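Wrist camera policy loses soft objects after the grasp - anyone else seeing this?

Posted in Learning & Control, January 20, 2024

GostonBench
Hi all, first real post here after lurking for ages. I'm trying to reproduce the "grasp state relabeling" result from the Vitstead write-up, the one where you train on teleoperated episodes and then relabel every step by what the fingers are holding instead of what they were commanded to do. We have 1,555 episodes of everyday stuff on a table (toys, bags, clothes, packages) and the gain I get is basically nothing on rigid objects, fine, they said that too. But on soft things my numbers go DOWN, and theirs went up a lot.

Typical view from the wrist while the policy is supposed to be sure it has something:

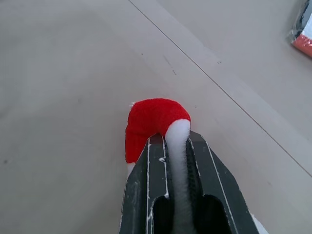
Wrist view, Santa hat, held by the fleece trim

My labeler calls that one "empty" with high confidence. To me it's obviously a grasp! The trim runs right down between the fingers. I've tried more training, a bigger crop and a different random seed (17, if you care) and it's the same story. Is it the labels, or the camera, or am I misreading the method? I can post configs if that helps, they're the Grikar defaults except for the learning rate.

vitstead_reader
Did you normalize the images? I had something similar and it was normalization. Also update your drivers.

Najafi Lab Bench
Ooh, I know this one, we lost most of August to it. I'm pretty sure it's your labels, and more exactly where the labels come from.

If you're on the Grikar defaults, the first pass label comes from finger gap. The fingers close, they stop short of fully closed, so something must be in there. Works great for a block. A strip of fleece squashes down to next to nothing, so the gap reads nearly closed and the step gets marked empty. Then your network learns from that, and it's not wrong to be confident - it's copying what you told it. In the Vitstead write-up this is in the appendix (easy to miss, I missed it twice): they threw out the gap label for anything deformable and marked those by hand from video.

The other half is the head view. We feed both and it matters way more than I expected, mostly for bags. Look at something like this:
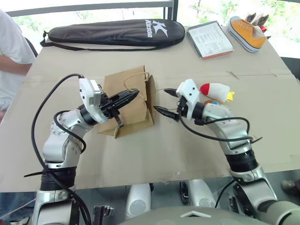 Head view, left fingers on the bag, right fingers near the handle

From up there you can tell the two arms apart right away: the left fingers are closed around the top edge of the paper, and the right ones are a bit open beside the string. I wouldn't want to make that call on a thin tan string from gap readings, and I wouldn't love making it from one wrist camera either. With both views our labeler stopped mixing up "near the handle" and "has the handle" on most clips.

So what I'd do, in this order:

Pull out your soft object episodes and hand label the first 6 frames after each close command. It's boring but it goes quickly with a keyboard shortcut.

Retrain only the labeler, leave the policy alone. Check it on soft things separately or the rigid ones will hide the problem.

Then add the head view. If you do both at once you won't know which one helped, ask me how I know.

One warning, we never matched their full gain. We got maybe half of it on cloth and I still can't tell you why. Our table is pretty bright and I wonder about that, but it's a guess.

GostonBench
Oh wow, okay, the gap thing is totally it. I plotted finger gap for the hat episodes and it sits right under the threshold the whole way through the hold. Starting on the hand labels tonight. (Normalization was fine, but thanks!) Did you keep an "unsure" class or force it to 2 classes?

Najafi Lab Bench
Kept unsure for labeling, dropped those frames for training. Forcing it made the string handles worse for us.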